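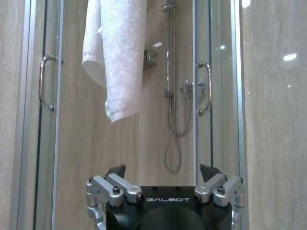
Pimcombe House, minutes of the house meeting, Wednesday, 7:30 p.m.

Present: Mulugeta Mekonnen (chair), Zachary Fortin (minutes), residents of units 1 to 8. Apologies from unit 3.

1. Last minutes
Approved with one correction. The plumber's bill was $181, not $118.

2. Shared shower
Zachary has had a quote from Beaudoin for new door seals and a service of both glass doors, $606 including labor. Agreed to accept. Unit 5 asked if the chrome handles could be tightened at the same visit. Zachary to ask.

3. Towels
Towels may be hung over the enclosure while showering but should go back to your room afterward. Unit 7 would like hooks on the hall side. Left until July.

4. Cleaning
Glass to be wiped down after each use. No bleach on the metal edges. Unit 2 takes over the rota from unit 6.

5. Repair fund
Balance is $2,000 before the Beaudoin work. No change to monthly payments.

6. Any other business
Bike rack still loose. Mulugeta will look at it.

Meeting closed 8:15 p.m.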